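The long way to Stokon

Dec 29, 2018

Six in the morning and the bus is already full. Bags on laps, somebody's skis across the aisle, a baby asleep on a stack of coats. The heater works on one side only. I'm on the other side.

This is the winter bus to Stokon, 422 kilometres if the pass is open, more if it isn't. It runs all year but winter is when people need it. The train stopped coming up the valley years ago and the small airport went with it. So, the bus. One up in the morning, one back at night, and a driver's seat patched with three colours of tape.

Máté Balogh has been driving it for 27 winters. Big hands, quiet voice, thermos of tea between his boots. He doesn't like being written about and told me so twice before we'd left the depot.

"You want to talk, sit up front," he said. "You want to sleep, sit at the back. Middle's for people who get sick."

I sat up front.

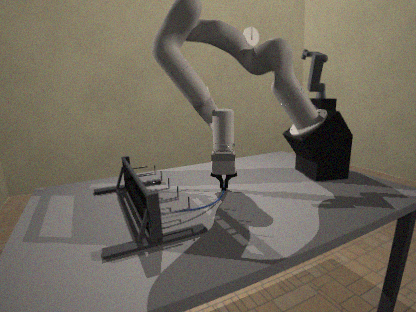 The first two hours are flat. Paddocks, grain sheds, a servo with one pump. Máté slows at every letterbox with a flag up, becuase the bus carries parcels too, and plenty else. Tyres. Birthday cakes. A tuba once, which got its own seat and a half fare. Nobody at the company ever wrote a rule about tubas.

The company is Szabó, a family outfit, white buses with a green stripe. They've had the route since the start and lose money on it most winters. June pays for January, more or less. In summer the hikers come, they fill every seat and buy the overpriced water, and that keeps the thing rolling when it's only locals and snow.

Breakfast is at Idance. Not a town, a cafe with a car park. Twenty minutes, which means thirty. Everyone orders the egg roll and everyone complains about the egg roll. Mine was fine. Bit heavy on the pepper. A woman in a purple beanie told me she'd been going down to the city for her eyes, every second month, and had never once missed the connection home.

"He waits," she said, and nodded at the window, where Máté was kicking ice off the mudflaps.

Does he? The timetable says no. I asked him later and he pretended to check his mirror.
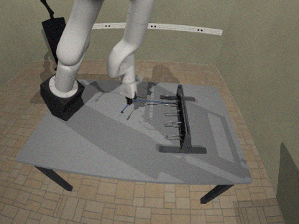
Over the pass

Past Idance the road goes up and doesn't stop for an hour. Chains on at the second bend. Passengers who know how get out and help, passengers who don't get out and stand there anyway. I held a torch. Badly.

The top of the pass is 1000 metres above the valley floor and there's nothing on it but a shelter, a phone and a sign for Zarnix, the old ski hill, shut now. Wind like you wouldn't beleive. The talk in the bus drops off up here. Phones lose signal, the baby wakes, somebody hands round mandarins.

Then down, and the trees again, and the first chimneys. People start putting their boots back on. A kid counts off the houses by who lives in them, out loud, the whole street.

Stokon at last. Main street, bakery, one set of lights blinking orange. Half the town seems to be at the stop, stamping their feet, and the tyres and parcels are off before the people are.

Máté had four hours before the run back. He was going to have soup at his sister's and lie down on her couch. I asked if he ever thought of handing in the keys. He screwed the lid back on the thermos.

"Ask me when it's warm," he said, and went off up the hill.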